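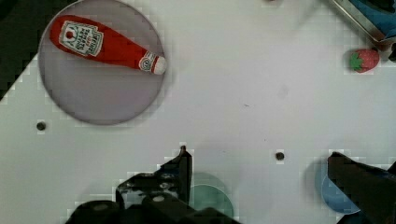 Section 3. Setting up your Dimcombe extending table

Read this section before you open the second carton. You will need a Phillips screwdriver, a soft blanket, and the hardware bag marked B. A second person is needed for steps 1 and 6.

Note: Do not use a power driver on any part of this table. The inserts in the top strip easily and are not covered under the Orellana parts warranty.

3.1 Attaching the legs

1. Lay the blanket on the floor and place the tabletop on it face down. Lift the top at both ends. Do not drag it.

2. Find the corner plates. Each plate has an arrow stamped on the inside face. The arrow points toward the nearest short end of the table.

3. Set the first leg against its plate and start all of the bolts by hand. Leave them loose.

4. Repeat for the other legs.

5. Tighten the bolts with the supplied hex key, working from corner to corner diagonally. Go around a second time. The first pass usually leaves a little play in the leg you started with.

6. Turn the table onto its long side, then onto its feet. Lift it by the frame.

Caution: Never roll the table over on two legs. The side load can bend the corner plates.

3.2 Leveling

Each leg has a screw foot with 7 mm of travel. Put the table where it is going to stay, then press down on each corner in turn. If it rocks, turn out the foot on the short corner until the movement stops. On carpet, wait a day and check again, as the feet will settle.

If you run out of travel, turn all the feet back in and start with the table in a slightly different spot. Do not stack felt pads under a foot.

3.3 Fitting the extension leaf

1. Clear the table. The two halves need to move freely and anything left on top may slide into the gap.

2. Reach under the center of the long side and release both latches. They are spring loaded and snap back if let go early.

3. Pull the halves apart evenly until you feel the stop.

4. Lower the leaf into the gap with its pins facing the fixed half. Line up the pins and holes before pushing.

5. Push the halves together and close the latches. You should hear a click from each one.

Note: If one latch will not close, open the table again and look for crumbs or grit in the runner. A dry paintbrush clears it. Do not oil the runners.

To store the leaf, slide it into the rack under the fixed half with the finished side up. The strap goes over the leaf, not under it.

3.4 Care of the surface

The finish needs no sealing or waxing. Wipe it with a damp cloth and dry it with a second one. For grease, add a drop of dish soap to the water. Sauces, coffee, and fruit juice should be wiped up within the hour. Use a mat under anything straight from the oven or stove.

Do not use scouring powder, bleach, or melamine sponges. For a light scuff, use 800 grit paper only if you have the Bresetti touch-up kit on hand, since sanding leaves a dull patch until the kit topcoat goes on. Follow the sheet in the kit for drying times.

3.5 Checks

After the first 3 weeks, retighten the leg bolts. After that, twice a year is enough. If a leg loosens again soon after tightening, check that its corner plate has not cracked at the bolt holes, and stop using the table if it has.

Owners of the older Anura frame should skip 3.3 and use the separate leaf sheet packed with the frame. The latches are in a different place and open outward.

Replacement feet are sold in packs of 2. Quote the code on the label under the fixed half when you order.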